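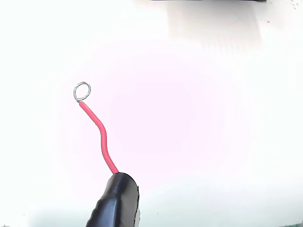 A reader wrote last week that small loops are a waste of effort and that a straight tinned end laid on the pad holds just as well. Maybe so. I still bend mine. A loop gives the solder something to close over, and I can see at a glance whether the metal is where I want it.

The job is one red wire to one pad on the solder side of a small blue board. I keep the boards in a tin marked Jerico, along with over 200 header pins I bought in one go and will never use up.

My order is always the same. Strip a little, tin it, curl the tip with fine pliers, then look at it against something white. If the loop is open I close it. If the insulation has crept back I cut the end off and start again.
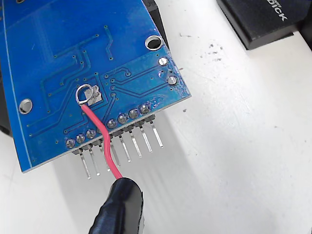 *Red wire at the square pad, with the header pin joints along the lower edge.*

The pad has dull gray solder on it already. I add a bit of flux and keep the iron there for a short time – these small pads lift if you cook them. The pins are close by, so I come in from the side away from them.

The wire also has to cross the row of joints, and I leave it a gentle curve there. A tight wire pulls on the pad every time the board gets moved.

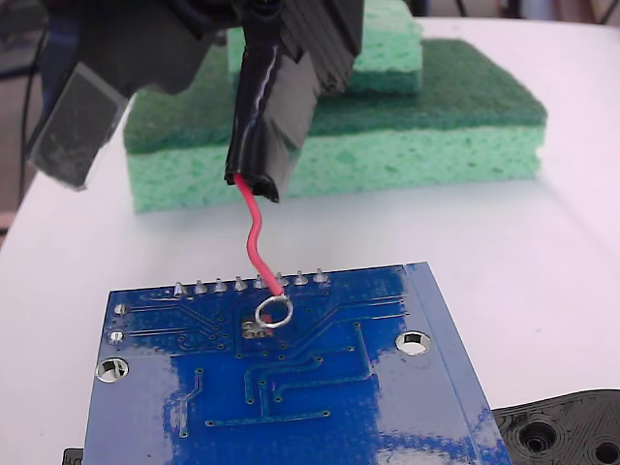
## Still on the bench

The red wire again, plus two sponges. I'll get to both on Monday.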